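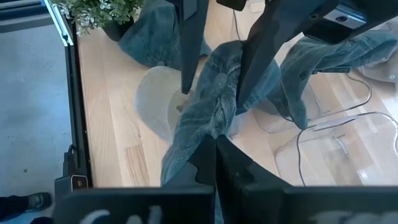

Valter Kvam runs textile sorting at Hjaltested, where donated clothing and household cloth are graded before resale. We spoke in February, between two deliveries, and began with denim.

"Jeans are slow," he said. "The legs twist round each other in the sack. You free the legs first, then find the waistband, then lay the seams together. If you fold before that, the twist stays in the pile."

Grading follows. A faded pair with sound seams goes to resale; a pair worn through at the inner thigh goes to cutting. Kvam records 127 pairs for the month, of which 8 were sent to cutting.

Small cloth bags are handled separately. They are sorted by colour, and the drawstring or opening is checked by hand.

"We tried deep boxes and lost the small ones at the bottom," Kvam said. "A shallow clear tray is better. You can see what is in it from any side of the table."
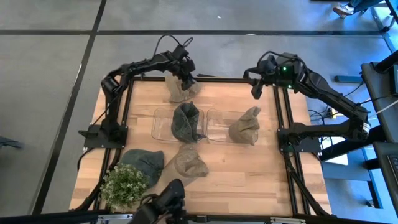

*Cloth bags in clear trays on the sorting table.*

The remaining work is mixed fabric: covers, heavy cloth and pieces with no label. Kvam sorts these by weight and weave, and leaves colour until last. Stitched layers are kept apart from single cloth, as they take longer to dry if they have to be washed.

"Feel the edge, then the middle," he said. "If the two differ, there is a lining or a filling. Mark it and move on."

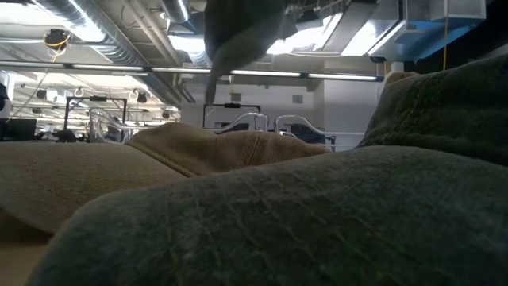 Folke Lindholm disagreed on the order of work, and said that colour should come first with heavy cloth, as buyers ask for it before they ask for weight. Kvam has heard the argument before. He intends to run the next 100 pieces Lindholm's way and compare the times.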